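# Why Do Dressers Have Drawers of Different Sizes?

A dresser is a piece of furniture made for keeping clothes. Most people have one in the bedroom, and most people never think much about it. If you look at a few dressers, though, you will see that the drawers are often not all the same. Some are small and some are wide.

## Before there were drawers

Long ago, families kept their clothes in a chest. A chest is a big box with a lid on top. It was good at keeping out dust and mice, but it had one problem. If you wanted the shirt at the bottom, you had to take out everything above it first.

Then furniture makers started putting a drawer in the bottom of the chest. You could reach the lowest things without lifting the lid. After a while they added more drawers, and in the end the lid was gone. That is why some people still say "chest of drawers."

## How a drawer works

A drawer is a box with no top. It has a front, a back, two sides, and a bottom. The front is usually the thickest part, and it has a knob or a handle.

Inside the dresser, the drawer sits on two strips called runners. Old runners are plain wood. New ones are often metal, and some have little wheels. When you pull the knob, the drawer slides forward along the runners.

Muammer Tokgöz repairs furniture at a shop called Hundlow. He says the most common repair is a sticking drawer. Wood swells a little when the air is damp, so a drawer that slides well in winter may be hard to pull in summer. He rubs candle wax on wooden runners to make them slide again.

## Small drawers and wide drawers

Small drawers are for small things. Socks, underwear, gloves, and hair ties go there. If you put six socks in a very wide drawer, they slide around and mix with everything else.

Wide drawers are for things that take up more room when they are folded, such as sweaters, pants, and pajamas. A wide drawer is also heavier when it is full, so it is often put low down. Heavy things near the floor help the dresser stand steady.

Some dressers have both kinds next to each other. There may be a stack of small drawers on one side and wide ones on the other, with a knob on each. 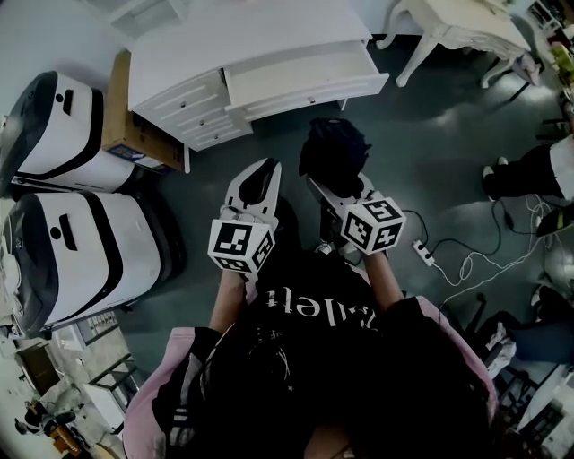
Before you put anything in a drawer, it helps to fold it. A crumpled piece of cloth is full of air, and the air takes up space. Lay the cloth flat, smooth it with your hand, and fold it in half. Then fold it in half again. Now it will fit in a much smaller place.

You can stack folded clothes in a pile or stand them up in a row, like books on a shelf. In a row, you can see all of them at once.

## Using a dresser safely

- Open one drawer at a time. Several open drawers can make a dresser tip forward.
- Never climb on the drawers, even the low ones.
- Ask an adult if your dresser is fastened to the wall.
- Push the drawer shut with your hand flat on the front, and keep your fingers away from the edges.

## Words to know

**Knob:** a small round handle.

**Runner:** a strip that a drawer slides on.

**Swell:** to get bigger.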